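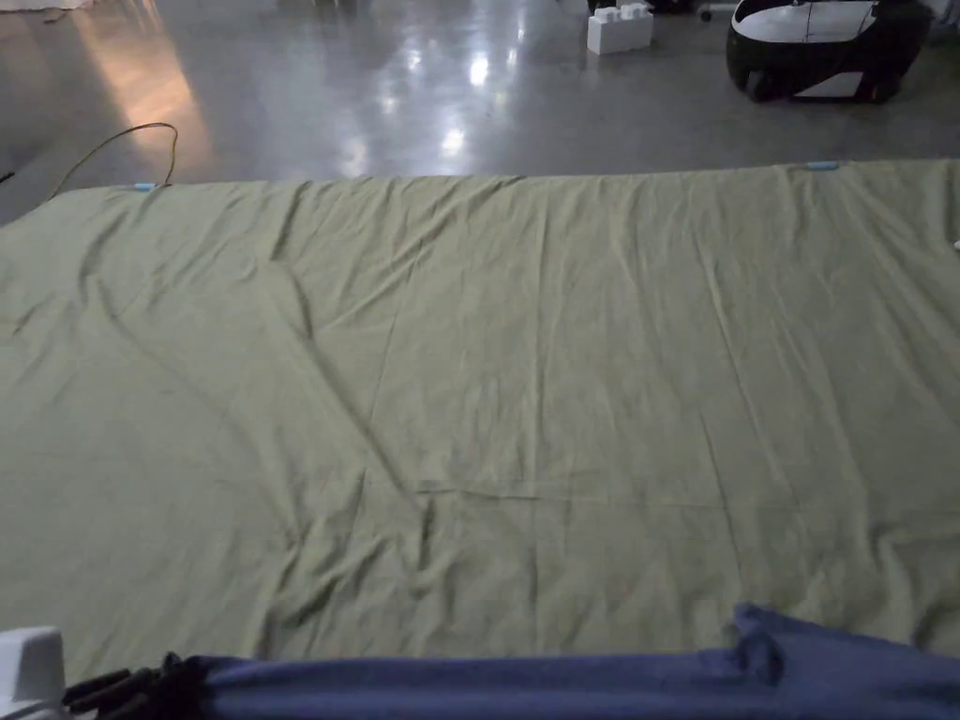

Cloth work at Drodby: green sheet clipped along its far edge, blue cloth held in the gripper jaws.

Jaw signal fault on the Wisus hand-held gripper: frequently asked questions

This page covers the fault found in November in the jaw position signal of the Wisus gripper, as used for cloth handling at the Drodby site. It applies to anyone who records with the gripper or trains on the recordings. Terms are those used in the Mridha operator manual.

What went wrong?

The jaw position written to the log lagged behind the video by up to 200 milliseconds. During slow movements the lag was close to zero. It grew when the jaws closed quickly on thick or bunched cloth, where the motor current rises and the controller starts to filter the position reading more heavily. The filtered value was stored with the time at which it left the filter, and the time of measurement was lost.

A policy trained on such data learns to close late. On the robot arm this shows up as jaws shutting on air next to the cloth, or catching only the outermost layer of a fold.

How was it found?

Through failed grasps on the arm. Runs with flat single-layer cloth behaved normally, while runs with rolled or gathered cloth missed the first grasp far more often than they should have. Calibration of the arm was checked twice and was within limits. The fault became clear only when the jaw trace was plotted against the frames in which the jaws could be seen to close.

How many recordings are affected?

The cloth set holds 3,795 recordings. Of these, 635 contain at least one fast closure with a lag large enough to matter and have been marked. The rest stay in use.

Are the marked recordings lost?

No. The raw motor counts were kept in a separate stream with correct times, and the jaw position can be rebuilt from them. Rebuilt files carry the suffix r2. The original files remain in the archive but are no longer served by the Hukov loader unless asked for by name.

How was the rebuild checked?

A sample of 200 rebuilt recordings was compared by eye with the video, one closure at a time. The remaining lag was never more than one frame. Closures in which the jaws were hidden by cloth could not be judged and were replaced in the sample with others.

Which firmware has the fault?

Wisus firmware 2.3 and 2.4. Version 2.2 uses a fixed filter and is not affected. Version 2.5 stores the time of measurement and writes the filtered and unfiltered values side by side. The version number is in the header of every recording, so there is no need to have the gripper to hand.

Can I correct the lag by shifting the jaw signal?

Not with a fixed shift. The lag changes with load inside a single recording, and a shift that suits a fast closure will make the slow ones early. Use the rebuild script.

Does the fault affect opening as well as closing?

Hardly. Current is low on opening and the filter stays at its light setting. The exception is a jaw that has snagged a hem or a loose thread, where opening draws about as much current as a firm grasp. These cases are included in the marked set.

Was there any risk to people?

The lag is in the log and does not touch the live control loop. The jaw stops, the force limit and the release lever all work from the direct motor reading. There was no injury and no damage to equipment. One secondary effect is worth knowing, though: the pinch warning on the operator screen is driven from the logged value, so on 2.3 and 2.4 it can appear late. Do not rely on it. Keep the free hand outside the jaw opening when feeding cloth in, and use the release lever before clearing a snag.

The jaws will not release the cloth. Is that the same fault?

No. A jaw that stays shut is usually a worn pad or a thread wound round the pivot. Pull the release lever, power the gripper down, then remove the thread with tweezers. Do not drag the cloth out against closed jaws. If the lever moves freely and the jaws stay shut, the link pin has gone and the unit must come back for repair.

Does the way the sheet is fixed make a difference?

It makes no difference to the lag. It does affect grasp quality. A sheet that slides will bunch under the cloth being handled, and the jaws may then pick up both. Clip the far edge before starting, and smooth out ridges near the place where the first grasp is planned. Small wrinkles can be left.

What should I do before the next session?

Check the firmware version on the start screen.
Update to 2.5 if it shows 2.3 or 2.4, then run the jaw zero routine with the jaws empty.
Make one test recording with five fast closures on a rolled cloth.
Open it in the Hukov viewer and compare the jaw trace with the video. A difference of more than one frame means the update has not taken.

I have already trained on the old files. Do I need to train again?

If the model only handles flat cloth, probably not. For rolled, gathered or folded cloth, yes. Swapping in the r2 files and continuing from an existing checkpoint was tried at Drodby and gave mixed results – late closure came back in some runs. Training from the start did not show it.

Will the Mridha manual be changed?

The section on signal timing has been rewritten and goes out with the next issue. The page on the pinch warning now states which firmware versions show it late. Printed copies of the previous issue should be marked by hand until they are replaced.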